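4. Puesta en marcha y primer secado

Esta sección corresponde a la secadora Brernholm 976 con depósito de condensación. Para los modelos con desagüe directo, consulte el anexo de instalación.

4.1 Antes de conectar el aparato

1. Retire las cintas de transporte de la puerta y del depósito.
2. Coloque la secadora sobre un suelo firme y ajuste las patas delanteras hasta que quede nivelada.
3. Deje un espacio libre de 4 cm a cada lado. La rejilla trasera no debe quedar tapada por cortinas ni por el rodapié.
4. Espere unas 20 horas si el aparato se ha transportado tumbado.

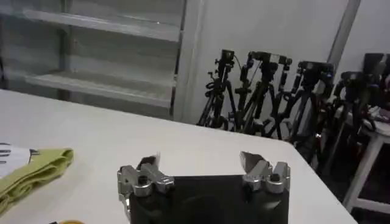
5. Enchufe la secadora directamente a una toma con conexión a tierra. No utilice alargadores ni regletas.
6. Pulse el botón de encendido. El piloto verde se ilumina y el tambor permanece parado.

PRECAUCIÓN: No seque prendas manchadas de aceite, disolvente o cera, aunque se hayan lavado antes.

4.2 Carga del tambor

1. Vacíe los bolsillos y cierre las cremalleras.
2. Separe el algodón de los tejidos sintéticos. Las prendas finas se secan mejor en una carga aparte.
3. Introduzca la ropa suelta, pieza a pieza, sin apretarla.
4. Cierre la puerta hasta oír el clic. 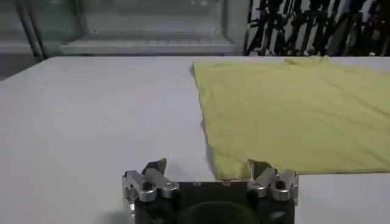
¿Se puede abrir la puerta con el programa en marcha?
El tambor se detiene al abrirla y el programa queda en pausa. Para continuar, cierre la puerta y vuelva a pulsar Inicio. El tiempo restante puede variar unos minutos.

4.3 Selección del programa

Gire el mando hasta el programa deseado. Para la primera carga se recomienda Algodón Normal. El programa Rápido dura 39 minutos y está pensado para cargas pequeñas ya centrifugadas.

Nota: si la pantalla muestra E4, el depósito está lleno o mal encajado. Vacíelo, empújelo hasta el tope y pulse Inicio.
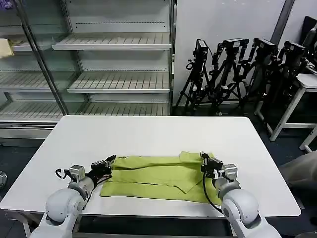
Berwyn Mathias
Documentación técnica, Brernholm

4.4 Al terminar el programa

1. Saque la ropa en cuanto suene el aviso. Si no se retira, el tambor gira a intervalos para reducir las arrugas.
2. Limpie el filtro de pelusas con la mano o con un cepillo suave. No lo moje.
3. Extraiga el depósito en posición horizontal y vacíelo en el fregadero.
4. Extienda las prendas y dóblelas antes de guardarlas.

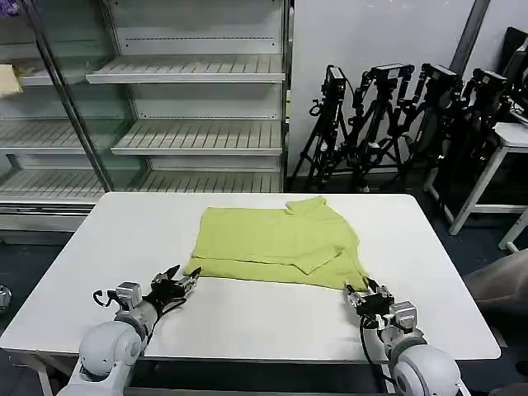
Prenda extendida con una manga doblada hacia dentro.

ADVERTENCIA: No detenga la secadora antes de que acabe la fase de enfriamiento. Si tiene que hacerlo, saque toda la ropa enseguida y extiéndala para que se disipe el calor.

La limpieza del condensador se explica en la sección 5.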